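Pylyp Horobets
27/04/2018

1/ We finally have a result from our work with the hand-held gripper, so I write it here in short posts. The question: can a policy learn to pick up small things from human demonstrations only, with no robot in the room during collection?
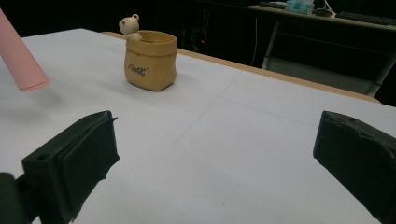 View from the gripper camera, with the pot and the bear figurine on the white table.

2/ The method is simple. A person holds the gripper and does the task by hand. The camera sits on the same tool, so both fingers stay in view. We keep the video, the finger opening and the motion of the tool. We call the pipeline Kobzar.

3/ We collected 2524 demonstrations over 22 objects. Oleksandra Tkachuk and Lukian Lysenko did most of them, in January and after. My own share is small and, I must say, not very smooth.

4/ First result. When we trained on everything, the arm in Jernska succeeded in 70 percent of trials on objects it had seen. On new objects it was 30 percent. I was hoping for more on the second number.

5/ Most failures were in the last centimeters. The fingers came to the right place but closed too early. Ihor Holovko looked at the logs and found that the delay between image and finger signal was not the same in all sessions.

6/ After we corrected the delay and trained again, early closing became rare. I don't give a new percent yet. We have too few trials with the corrected data, and I prefer to wait.

7/ One thing which surprised me: dim recordings did not hurt. We removed them from training and the policy became a little worse. Hryhorii Lysenko thinks they work like extra variety. I am not sure, it can also be that we simply lost data.

8/ What we did not test: soft objects, wet objects, two hands. Also, all people who collected are right-handed. If you know a paper about left-handed demonstrations, please send it to me.

9/ Next we repeat the same test in Nallthorpe, on an arm from Haltov with different joints and the same fingers. The written report comes after that. Questions are welcome under this post, I answer slowly but I answer.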